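Opinion

Keep the gripper club open on Saturdays

31st January
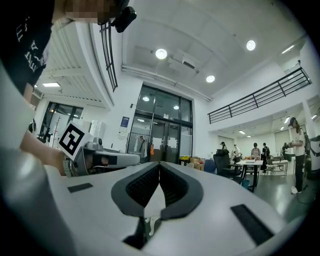 A gripper session in the main hall, with a marker card on the gray device.

The Akville robotics club may lose its Saturday hours when the new schedule starts. The proposal is to fold the club into the weekday program and put the money into a competition team that would travel to Galetby in July. I think this is a mistake. I have mentored at the club for six years and have taken students to competitions in most of them, so I am not against competitions.

A competition team has 15 places. The club has 53 members. Most of the others would be offered a weekday slot, and many of them can't take it. They have jobs, younger brothers and sisters to pick up, or a bus that stops running early. Saturday is when they can come.

The two groups also learn different things. The team builds one machine for one set of rules. By spring the students have split into drivers, builders and programmers, and a student who starts out wiring will probably still be wiring in July. I have seen good students go through a whole season without touching the code.

The Saturday project this year is called Ato. Students use hand-held grippers to pick things up and put them down, and the recordings are used to teach a robot arm the same task. The work is slow. A student holds the gripper, does the task, checks the recording and does it again. The folding task alone needed over 200 good recordings before the arm did anything useful with a towel.

Some parents have told me this looks like busywork. I understand why. If you walk in halfway through a session, you see teenagers moving small objects from one side of a table to the other. But every one of them has to know what a good recording is. They have to throw out their own bad ones, which students don't like doing, and they have to write down why. When the arm fails, they go back through the data and argue about it. Last fall the cause was a marker card mounted slightly crooked. It took two Saturdays to find, and a first-year member found it.

That is close to what the work is like in a real shop. I spent a good part of my career at Baek, and very little of it looked like a match with a clock running.

The case for the team is that it is visible. Trophies help with fundraising, and a trip gives students something to work toward. Both points are fair. I would support sending a smaller team to Galetby and paying for part of it with a separate drive. The Saturday sessions are cheap by comparison. We need the hall, the heat and two adults, and the grippers are already paid for.

The vote is next month. If you have a student in the club, come to the meeting and say which day they can attend. The weekday plan assumes that any day will do, and as far as I know the families have not been asked.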